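Closing the Boat Season at Nenent: Notes on Laying Up, Tackle and Records

30 September 2021

Shares: 4

Boat fishing on Nenent Water ends this week, and I have once again been asked by several readers to set out the procedure I follow when the boat comes off. The post that I published on this subject some years ago is out of date in a number of respects. The slipway arrangements have changed, I no longer own the engine that was described in it, and the advice given there on storing fly lines was poor. It should be regarded as withdrawn.

The following applies to a small fibreglass boat used on a freshwater reservoir by one or two anglers. Persons who keep a boat on salt water have further matters to attend to, on which I am not qualified to comment.

Recovering the boat

The east slipway remains in use until the gates are locked for the winter. Members wishing to recover a boat are required to book a time at the lodge, and the booking sheet fills from the top, so that the early hours go first. I would recommend a late morning in the middle of the week. Trailers may be left in the upper car park while the boat is brought round, but not on the grass.

Water levels are low this autumn and the concrete ends sooner than one expects. On my own recovery the trailer wheels dropped off the lip and had to be drawn back up with the winch strap under more load than I should have liked. The strap has been replaced. Anyone with a longer trailer may prefer to bring the boat in by hand to knee depth and float it on from the side.

All mud and weed must be removed before the trailer leaves the site. The hose by the lodge is provided for this purpose. Bilge water should be drained on the hardstanding, the bung left out and tied to something where it will be found in April. I have twice bought a second bung.

The hull

Once at home the boat is washed inside and out with plain warm water and a soft brush. Strong cleaners are unnecessary on gelcoat that has been rinsed through the season, and they leave a smell in the carpet of the casting deck that persists for months. The green line at the waterline will come off with patience and a plastic scraper.

I then turn the boat over, with assistance, on two old tyres and inspect the keel strip. Scratches are to be expected. Any place where the fibres can be seen should be dried thoroughly under cover and repaired before the frosts. This year there was one such place, near the transom on the port side, the length of a finger.

Rowlocks, anchor rope and seat fixings are taken off and kept in a single crate. The anchor rope deserves particular attention. Mine had worn at the point where it passes over the bow roller and has been shortened accordingly, with the thimble respliced. The previous owner of the boat had used a bowline at that point for many years and came to no harm, but a splice runs more freely.

The engine

I changed in the spring of last year from a petrol outboard to an electric one, and this has shortened the work considerably. The shaft is wiped down, the propeller removed, and the fishing line that is invariably wound behind it cut away with a small blade. The propeller pin is inspected and, if bent, renewed. A spare should be taped inside the lid of the battery box.

Batteries should be charged fully and stored off a cold floor. I record the charging dates on a card tied to the handle. Owners of petrol engines should follow the handbook supplied with the engine, and should run the carburettor dry if the handbook so directs.

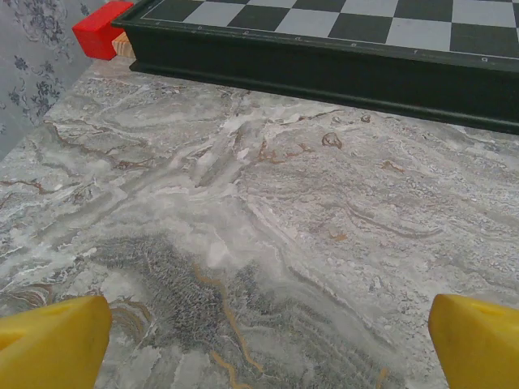 A corner of the chessboard on grey marble, with its dark green border.

Reels

It is in the matter of reels that my practice has altered most. I formerly stripped every reel to its components each autumn. I have come to the view that this does more harm than good. Small springs are lost, screw heads are rounded off, and a drag that worked well in September does not always work well afterwards.

The two Pronum reels that I use for boat work are now treated as follows. The spool is removed and the frame wiped with a damp cloth, then a dry one. A small amount of light grease is applied to the spindle. The drag is backed off completely and the reel is put away in a cloth bag with the spool out. No further work is done unless there is a fault.

There was a fault this year in the older of the pair. The check had become uneven, catching at one point in each turn, and I took it to the counter at Kumarasinghe, where the tackle repair bench is still open on two mornings a week. The pawl was worn. A replacement was fitted while I waited. I mention the shop because a reader enquired in the spring whether it had closed. It has moved to the smaller premises behind the post office, and the parking is worse.

Fly lines

Floating lines should be cleaned before they are stored. I draw the full length through a cloth wetted with warm water and a very little mild soap, rinse it, and draw it through again dry. The quantity of dirt removed from a line that appeared clean is always considerable. Lines are then wound in wide, loose coils and hung from a wooden peg. In my earlier post I advised leaving them on the reel, and the result, as a number of readers politely informed me, was a line that came off in April like a bedspring.

Sinking lines I treat in the same manner, although I am less particular about them. The intermediate line, a Prultix, has cracked in the first few feet behind the loop after three seasons of use. I have cut back the damaged part and shall see whether it casts acceptably. If it does not, it will be relegated to use from the bank on windy days, where the shortcomings of the line will not be distinguishable from those of the angler.

Braided backing should be pulled off and rinsed if the reel has been dropped in the margins at any time. Knots between backing and line ought to be tested by a firm pull and retied where there is any doubt.

Leader material is a separate question. I discard all opened spools of the finer sizes at the end of the season. Several members of my acquaintance consider this wasteful. They may be right, and I make no general recommendation.

Flies and boxes

Every box is emptied on to newspaper and left open in a warm room for a day and a night. Rusted hooks are thrown away, together with any fly on a hook whose point has been turned on the dam wall. The remainder are sorted by type. This is the one part of the procedure that I look forward to, and I generally allow an evening for it with the wireless on.

It is instructive to see what has been used and what has not. I began the season with an excessive number of large lures, purchased on the strength of one good afternoon, and nearly all of them went back into the box unwetted. The small black buzzers, on the other hand, are exhausted, and tying replacements will occupy me for some of the winter. I have ordered 300 hooks for that purpose, a number dictated by the supplier's discount.

Clothing and safety equipment

Lifejackets are more important than any item already discussed, and they are the item most often put away without examination. An automatic jacket should be opened out, inflated by mouth and left overnight. The gas cylinder should be unscrewed, checked for corrosion and for tightness on refitting, and the date on the firing mechanism read. If that date will pass before the boat goes afloat again, order the part in the winter. It was impossible to obtain one locally this April, and I lost the opening week in consequence.

Waterproofs should be washed according to the label and hung, not folded. Boots should be stuffed with newspaper.

The season's returns

Catch returns must be handed in at the lodge before the gates are closed. The form this year has a new column for fish released, and I would ask those who fill in the form from memory to leave that column blank in preference to guessing. The figure posted on the lodge board for all boats last week was 2,628 trout, with returns still outstanding. I have no means of comparing it fairly with last season, when the water was closed for part of the spring.

My own part in that total was modest. The best of the sport was had early, along the north shore in a light wind, and from midsummer onwards the fish lay deep and showed little interest in anything I put before them. September brought some improvement near the inlet. I did not have a day that I should describe as outstanding, and I had a number that I enjoyed very much.

Bank fishing continues on winter tickets from the west side only. The lodge will be staffed at weekends. A note on winter access, including the condition of the footbridge, will follow when I have walked the path.

2 comments
Share this post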